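Bench notebook, October
Gripper comparison, Deltari vs. Kitus, desktop teardown cell

Carrying on from the last entry, which ended with me promising to be systematic. Both grippers get the same jobs on the same Dell: reach, memory module, processor to fixture. Same arm, same wrist camera mount, speed capped at 140 mm/s because at anything faster I stop breathing.

Kitus notes are on the previous pages. It has lovely straight parallel travel and is about as wide as a toaster once it is down inside a case. Today is the Deltari, the one with linkage fingers and more hex screws than I care to torque-check.

1. Reach past the power supply

Brought the toothed fingertip in toward the front of the supply, with the drive cage on the right. The Kitus body fouled the cage here on every angled approach. The Deltari has room to spare on the finger side, but its mounting plate is the part to watch. I keep planning for the fingertips and forgetting the gripper has hips. 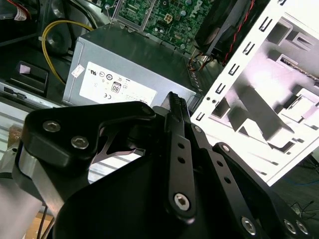 2. Socket approach, label trouble

Tolgate (our segmentation package, bought in a moment of optimism) wants to anchor on high-contrast print. Give it a rating label and it will happily lock onto the 80 PLUS Bronze badge and tell me, at very high confidence, that it has found a chip. The real socket is sitting lower down in its silver bracket, being ignored. Masked out the supply by hand and it behaved. Adding the mask to the config, with a comment I will have to clean up before anyone from purchasing reads it.

Exposure is also too hot on brushed metal. Dropped it one step.
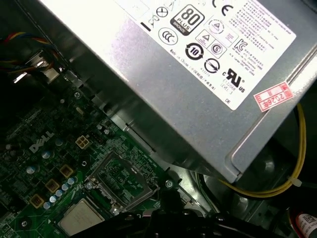
3. Fingertip clearance at the retention lever

The part I was dreading. The bent lever beside the processor is where the Kitus pads ran out of room, and I had the Deltari down as a likely repeat. The fingertip is blocky but the link behind it is narrow, so it can come at the lever from the side without the palm touching the board. Palm clearance to the case is 27 mm at the closest point in the planned path, according to the model. I would like to believe the model.

Glare off the processor lid is awful. One more exposure step and the memory slots go to mud, so I left it and will live with the white square. Yellow wires on the left need to go into the collision map as a no-go volume. The planner currently regards cables as a rumor.

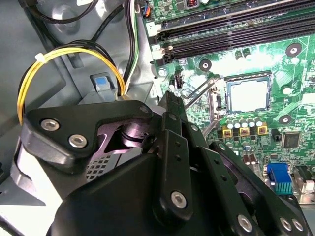 Võ disagrees with the no-go volume: make it soft, with a cost, or the planner will refuse half the good approaches and you'll be back here blaming the gripper. Also, check the lever approach with the links fully open before you declare a winner, the linkage swings wider than the drawing suggests.

Fair on both counts. Soft cost it is. I will do the fully open check before I write the word "winner" anywhere. Consider that one a quotation.

4. Fixture side

Gray printed plate on the slotted panel, processor in its holder, blue memory stick lower down. Flat-faced fingers suit the stick much better than I expected, with one on each side and decent sight of the contacts between them. My complaint is about the camera. At this standoff the gripper takes up the bottom of the view, and the lower end of the plate is exactly where I want pixels.

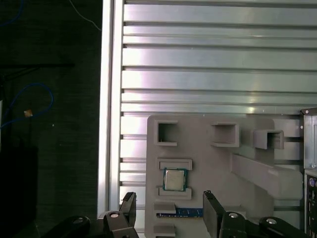

So the next change is the camera bracket, tilted up 5 degrees, before I touch the finger pads. If that loses the fingertips at close range I'll shim it back by 2 and pretend that was the plan.

To do:
Redo hand-eye calibration after the bracket change
Soft cost around the yellow wires
Fully open check at the lever
Rerun the Kitus with the new exposure, to be fair to it
Find the long hex key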